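Ticket 418: Gripper lets go of thin sticks partway through a lift
Project: Skerance (home arm build)
Opened by: Glenys Merrick
Status: Closed, with one thing left to watch
Parts involved: Drula gripper servo, Laaksonen wrist bracket, Tultavon controller board, firmware build 28

What's wrong

The arm picks up blocks, sponges and a tape measure all day long. Give it anything long and skinny and it closes fine, starts to rise, and then the fingers relax just enough for the stick to swing down and fall out. It happens on nearly every try. No error in the log, and the controller thinks it is still holding.

I'm running this on the kitchen counter, wrist camera on, overhead lights on. Everything else about the build is going so well that I really want this one fixed!

First entry, morning

Started with the easy stuff. Power supply is steady under load. Servo horn screw was tight. Wiped both fingertips with alcohol in case there was grease on them from when I put the bracket together. Ran the lift again and got the same drop.

Swapped the servo cable for the spare. Same drop. Put the old cable back so I wouldn't be changing two things at once later on.

Second entry, before lunch

Turned on full logging for the gripper joint and learned a lot. The close command goes out at 3000, which is my "fully shut" number. On a block, the fingers stop early, the load reading climbs, and the controller switches over to hold mode. On a stick the fingers get almost all the way shut before they touch anything, so the load climbs very late, and the code has already decided the grip is finished and empty. It drops the servo to idle power to keep it cool. Idle power is enough to hold the fingers where they are on the counter, but it can't hold a stick that wants to tip.

So the hardware is innocent (sorry, Drula servo, I had my suspicions). The empty check is my own code from back when I only had blocks to play with.

Third entry, afternoon

Changed the empty check to wait until the load reading has settled before deciding anything. Also set the hold level to 68 for thin items, up from the idle setting. I picked that by creeping upward until the stick quit turning in the fingers, then stopping there so the servo wouldn't get too warm.

For testing I stuck with a pale stick laid straight out along the counter, gripped between the two fingertips. 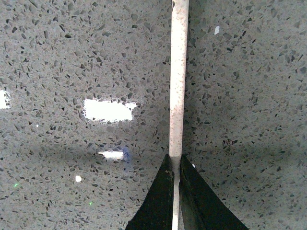

With the new check in place the log shows hold mode kicking in a beat after contact, and the load stays flat through the whole lift. I did the up-and-over move, then the slow turn, then the up-and-over again at full speed. It held on every one of them! I may have cheered loud enough to bring the dog in.

Then I tried closing on nothing at all, to make sure I hadn't broken the real empty case. It waits, sees no load, and goes to idle like it should. The wait makes each empty grab feel a little slower, and I can live with that.

Fourth entry, evening

Reran blocks, sponge and tape measure with the new code. The sponge gets squeezed harder than before if I leave it on the thin item setting, so I split the settings into two profiles and named them "thin" and "regular". For now I choose the profile by hand from the menu. Having the arm pick for itself would be a great next project, and I've opened a separate ticket for it.

One leftover: if the stick is gripped way off center, it still sags a bit at the far end during the fast move. It doesn't fall. I think that comes from the smooth fingertips, and I have a sheet of thin rubber I want to try on them.

To do

Save the two profiles into the startup file so they survive a reboot.
Cut rubber pads for both fingertips and repeat the off-center test.
Check servo temperature after a long hold on "thin".

Closing this as fixed in build 28 plus the patch. Will reopen if the pads change the load readings.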